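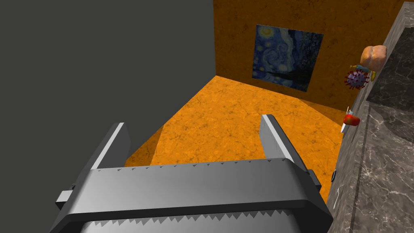 Changes in Work Content After the Introduction of Robotic Tray Clearing at a Contract Kitchen

Final report, Work and Technology project course

1. Background

Fumico is a contract kitchen that prepares and collects meals for offices and two clinics. Returned trays arrive at a clearing counter, where items are sorted into cutlery, dishes, food waste and foreign objects before washing. Until last year all sorting was done by hand. The company then installed two clearing arms supplied by Bremer, each with a parallel two-finger gripper. The grasping software is trained mostly in simulation by a small integrator, Poon, and updated on site about once a month.

This project looked at the clearing area over one term. The question was what the staff there do now that they did not do before, what they no longer do, and how the change is reflected in training, pay grade and pace of work. Technical performance of the arms was of interest only where it affected the staff.

2. Method

Three sources were used.

Observation: 48 hours in the clearing area, divided between morning and afternoon shifts. Activities were noted by category at fixed intervals. No names were recorded.

Interviews: 9 employees were interviewed, six from clearing, two from dishwashing and one shift lead. Interviews were held in the break room during paid time. Notes were taken by hand and checked with the interviewee the same day.

Logs: the supplier gave access to the intervention log, in which every stop that requires a person is recorded with a time and a cause code. The period used covers 400 stops.

One week in May was left out of the log analysis, as the dishwashing line was down and trays were cleared manually.

3. The simulation environment

The grasping software is trained in rendered rooms before it is tried on the real counter. The rooms do not resemble Fumico. Wall and floor surfaces are changed from one room to the next, and the objects on the counter are a mix of things expected on a tray and things that are not. In the view at the head of this report, a bread roll and a spherical virus model lie on a marble countertop, the floor and back wall are a mottled orange, and a print of "The Starry Night" hangs on the wall. The gripper is open and holds nothing. According to the integrator, variation of this type is meant to keep the software from relying on the color or texture of one particular workplace.

The matter is relevant to the staff for two reasons. First, the difficult objects on the real counter are selected by them. When an item is repeatedly missed, a clearing employee sets it aside in a gray bin, and it is later modeled and added to the object set. Thin flatware lying flat on the counter was the item most often mentioned in interviews. Second, this selection work is not part of any job description at the company. It was introduced verbally during installation and has continued since.

4. Results

4.1 Tasks removed

Direct handling of dishes has dropped sharply on the shifts observed. Scraping and stacking are still done by hand for oversized serving dishes and for trays from the clinics, which are excluded from robotic clearing for hygiene reasons. Employees who had worked in clearing before the installation all reported less strain in the wrists and shoulders. Two reported more strain in the lower back, which they attributed to standing still at the monitoring position.

4.2 Tasks added

Four new activities were recorded: releasing a stopped arm, wiping the gripper fingers, removing foreign objects ahead of the arm, and filling the gray bin. Releasing a stopped arm takes under a minute in most cases. Of the 400 logged stops, 112 were coded as missed grasp on flatware. The next largest group was coded "other," and the interviews suggest that this code is chosen when the person at the screen is in a hurry. The cause distribution should be read with that in mind.

4.3 Pace

Before the installation, pace was set by the group, and a backlog of trays was accepted at the end of lunch. Now the conveyor speed is set by the control system, Farkis, which also runs the dishwashing line. Clearing staff cannot change the speed. They can pause the conveyor, but each pause is shown on the shift lead's screen. Several interviewees said they avoid pausing for this reason and clear trays by hand alongside the arm until it catches up. The company's safety instruction does not permit this while the arm is moving.

The shift lead was aware of the practice. A lower conveyor speed during the lunch peak had been requested but not yet approved at the time of the interviews.

4.4 Training and grade

Initial training was half a day and covered start, stop and cleaning. Staff who joined later were trained by colleagues. All clearing employees remain in the same pay grade as before. Interviewees differed on whether this was reasonable. Those who regularly filled the gray bin considered it additional skilled work. Others did not know what the bin was for.

5. Discussion

The amount of manual handling has fallen, and the remaining work is more fragmented. Employees wait, respond to a stop, and wait again. Control over pace has moved from the group to a system that the group cannot adjust, and the unsafe workaround in 4.3 follows fairly directly from that. It could probably be reduced by allowing clearing staff to lower the conveyor speed within a fixed range.

The selection of objects for training is the task that most affects how the arms perform over time. It depends on the attention of a few people and is neither recorded nor paid separately. If one of them changed shifts, the supply of new objects would likely stop without anyone in management noticing.

6. Limitations

The study covers one site and a small group. No measurements were made before the installation, so statements on earlier working conditions rest on recall. Night cleaning staff, who also handle the grippers, were not interviewed. Stops lasting under five seconds are not logged.

7. Recommendations to the company

Add gripper cleaning and object selection to the written job description.
Replace the cause code "other" with a short free-text field.
Give clearing staff control of conveyor speed within set limits.
Repeat the half-day training for everyone hired after installation, including the night cleaning staff.
Provide a seat or leaning support at the monitoring position.

Appendix A contains the interview guide. Appendix B contains the observation categories and the list of cause codes.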